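Benchtop robot cell (budgeting)

36 shares · 3 comments

A benchtop robot cell is a small work area built around one robot arm, usually with a table, a gripper, a controller and some parts to handle. Budgeting for one means pricing all of that, plus the stuff that never shows up in the first quote. I wrote most of this entry after our shop at Larel planned its own cell, so yes, it leans on what I learned there.

Scope of the budget

People new to this tend to price the arm and stop. I did the same thing! The arm is the biggest single line, sure, but the gripper, the adapter plates, the mounting frame and the cables all need lines of their own. Our first parts request to Wikeck, the dealer we used, left out the flanges between wrist and gripper completely, and we had to go back with a second order in May. That one came to $1,558 with shipping, and I still wince a little.

Frames are worth a paragraph too. Slotted aluminum rail costs more than a welded stand, but you can move things later, and you will want to move things later. Buy extra brackets and nuts while you're at it (they vanish).

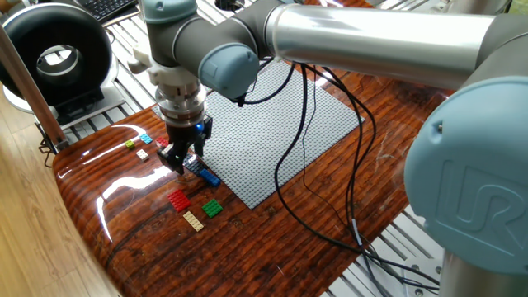 Universal Robots arm over a tabletop with LEGO bricks and a gray baseplate.

Practice parts

Cheap parts are the nicest part of the whole budget. Toy bricks are popular for pick-and-place work — they come in lots of colors, they're easy to replace, and a baseplate gives you a regular grid to aim for. Mix the sizes, and get some flat plates as well as taller bricks, so you find out early what your gripper fingers can and can't hold. Our brick line was $60 and we haven't touched it again.

Table surface

A glossy top wipes clean easily and looks great, but it throws glare, and if you plan to add a vision system you should test it under your own lights before paying for anything. The Ignacio cell, the second one we planned, has a matte top for that reason. It scuffs more. I'd still pick it again.

Cables and floor space

Measure the cable run with the arm stretched out, then add slack. Cable clips and sleeves are a small line, and I'd put them in the first order so they don't get bumped to "later." Leave room for a keyboard and screen somewhere you can reach without leaning into the work area.

Recurring costs

Spare fingers, software renewals and training time come back every year. Some planners fold them into the purchase; I keep them apart in a sheet called Jemo, with a separate tab for each cell, and check it before the spring orders go out.

See also: gripper selection, used robot arms, safety assessment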